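Hello again from the Munesstead robotics club! So many of you asked how we set up the bun-steaming task that Mayu Shimada and I finally sat down to write out the steps, and they work with any two-arm setup.

**Step 1.** Give each arm one job. Our left arm minds the glass lid and our right arm goes after the buns, and we never swap them in the same run. 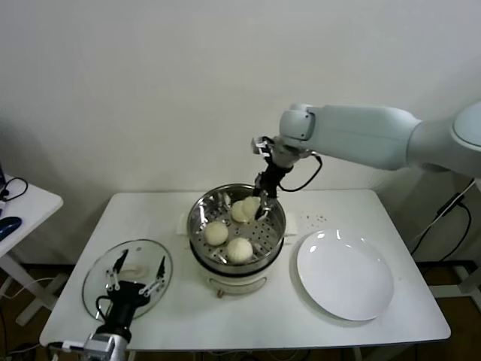

*Club Notes, No. 20*

**Step 2.** Teach the lid first, on its own, with the basket bare. Go slowly, and plan on 30 tries before you add any food (ours took over that, and we had a lovely time anyway).

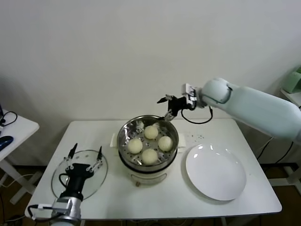

**Step 3.** Reaching order matters more than speed, and new members always want to hurry! Write your order on paper before you touch the code. With four buns in a diamond like these, Kerubo likes to start with the one nearest the plate and leave the back one for last.

**Step 4.** Check the wrist view before every run, open the fingers all the way, and then
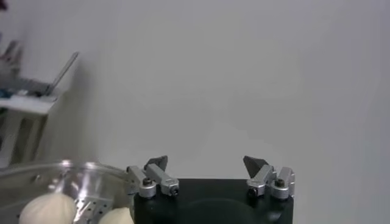

close them slowly with nothing between them, watching that both sides move together. If one lags, stop and call Salim over before you go on to the buns.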